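## 2. Preparar a mesa com quadrícula

Esta é a parte mais divertida da montagem do kit Zuvdale - em pouco tempo, uma mesa qualquer ganha casas bem marcadas e tudo passa a ter o seu sítio!

1. Cubra a mesa com a base castanha e alise-a do centro para fora.
2. Cole primeiro as tiras de fita azul ao comprido, com cerca de 17 cm entre elas.
3. Cole depois as tiras transversais. Pode interrompê-las e retomá-las um pouco ao lado.
4. Coloque a caixa azul ao fundo da quadrícula, com espaço livre à frente.

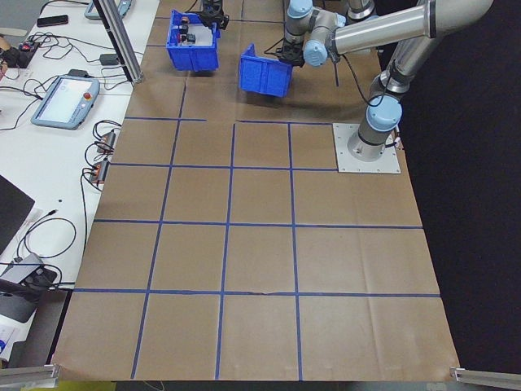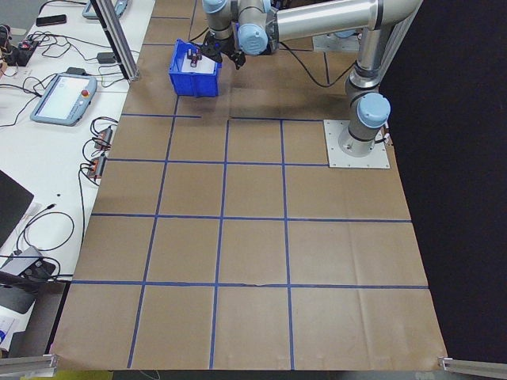

5. Distribua as peças pequenas pelas casas, uma por casa, e comece pelas mais próximas de si.
6. Arrume-as na caixa pela ordem que preferir - experimente várias!

**Nota:** uma ruga na fita ou um vinco na base não atrapalham nada. Substitua a fita só quando as pontas levantarem.

**Atenção:** não encha a caixa com mais de 300 g de peças e mantenha os cabos fora da quadrícula.

Para casas mais pequenas, com 11 cm, siga o esquema da secção 4.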